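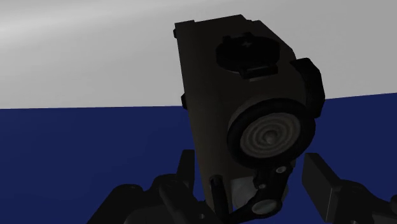
sternance_fan
Posted 3/18/18
ok so club sim task 4, the big brown box thing with the crank. anyone get a clean grasp yet? left pad is right up by the casing, right one isnt touching. 37 tries so far. Mine just sits there tilted

afonso_c
close the right side first. worked for me, 71 points

mleone
disagree. right first shoves it off center every time. Both together, slow

sternance_fan
slow how slow. timer kills me

mleone
half speed. Archana ran it like that in September and got her points

afonso_c
that was the old scoring tho. and a differnt model, no crank

palumbo905
why is everyone going for the casing. go for the round part w/ the ridges, it has a rim

mleone
rim is way off to one side?? you'd twist the whole thing

palumbo905
havent tried it, just saying

afonso_c
lol

sternance_fan
tried both together, half speed. left pad slips low down. friction setting maybe

fongchan_t
check your friction file, the Rutholm one is outdated. new one is in the club folder. dont edit it pls

sternance_fan
ah. had the Rutholm one. rerunning tonite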